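Kusano Tidy-Up: data card

Wrist-camera recordings of small-object pickup and put-away on a tabletop

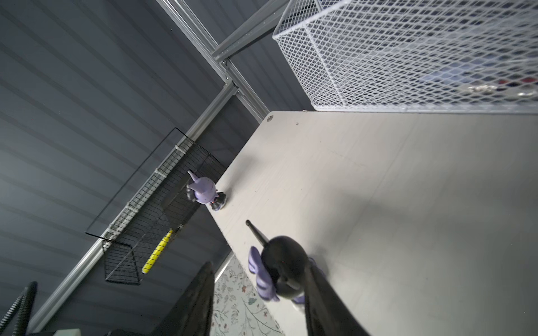
Version 2 covers a single household chore: clearing small toys off a table and putting them in a container. The chore was chosen because people find it trivial and machines still do not. It needs no force and very little reach, but the objects are irregular and light, and tip over when touched off center.

Contents

Each episode holds wrist video, joint positions, gripper opening and a one-line text instruction. Episodes run at most 50 seconds. There are 17 task variants, grouped by the object to be moved and by where it has to go. Failed attempts are kept and marked as failed. Anyone training on successes alone should filter on the outcome field before doing anything else.

Collection

All episodes were teleoperated by Rhun Nicholas and Osian Jarman. Object positions were reset by hand between episodes and were not measured. The wrist camera was not recalibrated after the October gripper change — treat the extrinsics for later sessions as approximate.

Labels

Outcome has three values: placed, dropped, abandoned. Eifion Harries labeled the full set and Gholamreza Mazandarani relabeled a subset. Most disagreements were over toys that landed on the rim of a container and stayed there. These are labeled dropped.

Known problems

Glossy black parts give poor contrast against dark fingers, and grasp onset is hard to time from video alone. Use the gripper opening signal.

Wire mesh containers confuse the depth estimates. The Breton split has 8 episodes with no usable depth.

The Gallardo split has a clock offset between video and joint data. A correction script is in tools/.

Suitability

The set is suited to imitation learning and grasp detection on small rigid toys. It says little about cloth, liquids or dishes, and nothing about working around people. A policy that does well here should not be described as able to tidy a room.

Contact

Rhydian Probert maintains the set. Report label errors with the episode number and a timestamp.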